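Winter Things, Going Away: A Gallery

Every spring the home pages tell us to put our winter clothes away "properly", and every spring I wonder how much of it is advice and how much of it is somebody selling boxes. This year I decided to do the whole job on the bed, fold by fold, and see which of the rules survived contact with a full wardrobe. The picture is from the bedroom, on the quilt, where most of the folding got done. The notes around it are mine, and you are welcome to disagree with them. Luuk Declercq, who lent me his folding chart and wants it back, already does.

I should say what I was starting with. There were jumpers, two dressing gowns, a heap of fleecy things of the sort people give you in November, and a set of Zirnavari storage bags that promised to shrink the lot to the size of a briefcase. I had my doubts about the briefcase. I had more doubts after reading the leaflet, which spends a page on the valve and a single line on whether the clothes come out looking like clothes.

The folding chart comes from a shop called Halonen, and it wants everything in thirds. Thirds are fine for a cotton shirt. With anything plush you get a fat little parcel that springs open the moment you look away, and pressing harder only makes it sulk. I gave the thirds a fair go on four garments and then went back to halves, the way my mother did it, laying the sleeves in first and smoothing from the collar down.

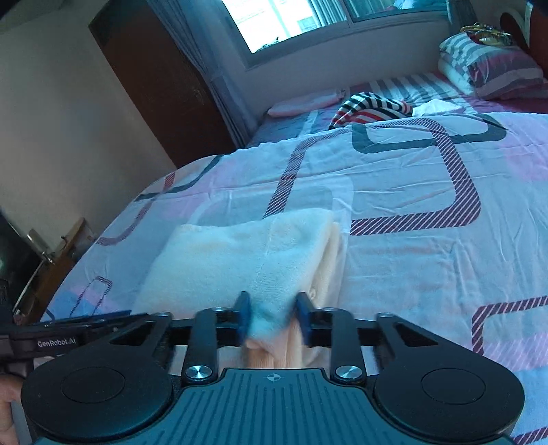
Do fluffy clothes need to be washed before they are stored?
Wash them first, even if they look clean. Skin oils and old food marks are what moths go for, and a stain left for six months will be much harder to shift. Let the clothes dry right through before they go in a bag or box -- a damp seam is enough to make a whole bag smell.

That cream one is the softest thing I handled all weekend and also the most trouble. A pile like that hides its own edges, so you think you have the layers lined up and then find a ridge underneath. There is a fine seam down the middle, and I've come to trust seams more than charts.

The quilt itself stayed out. Kauko Huttunen, next door, swaps his for a summer one on a fixed date whatever the weather is doing, and then complains of the cold until June. I don't see the point. A quilt on the bed is a quilt stored, and it makes a better folding surface than any table in this house.

Now for the bags. The large size is 70 by 100 centimetres, and into one of them I put the fleecy things, stacked loosely, and squeezed the air out by kneeling on it. It went flat. By the next morning it was less flat. By the following weekend it was a cushion. I tried the second bag with the vacuum cleaner, as the leaflet prefers, and that held better, but I am not convinced that squashing a pile fabric for half a year does it any good at all. The thin jumpers can stay in theirs. The plush has come out again and gone into a plain cotton pillowcase, which cost me nothing.

Cedar balls: I bought a packet of Wavau ones and they smell very pleasant to me. Whether a moth minds them I can't say. The packet says to sand them when the scent fades, and I know perfectly well I won't. Clean clothes and a closed lid seem to me to do most of the work, and I'd put my money there first.

Labels I will allow. I used plain luggage tags and wrote what was inside and nothing else. Luuk's system has a number for every item and a notebook to match, and when I asked him where his grey scarf was he went to fetch the notebook, and then couldn't find the notebook.

A word on buttons, as people ask. Do them up before you fold. Undone ones catch in the pile of whatever sits on top, and on soft fabric they pull little tufts loose. Small round buttons are the worst for this -- big flat ones mostly lie down and behave. I didn't bother with tissue paper between the layers, though the chart asks for it.

Everything is under the bed now except one dressing gown, kept back because I don't believe in May. The two unopened bags can go to anyone local who wants them. Leave a note below and I'll put them by the front door.

Page last changed May 10, 2026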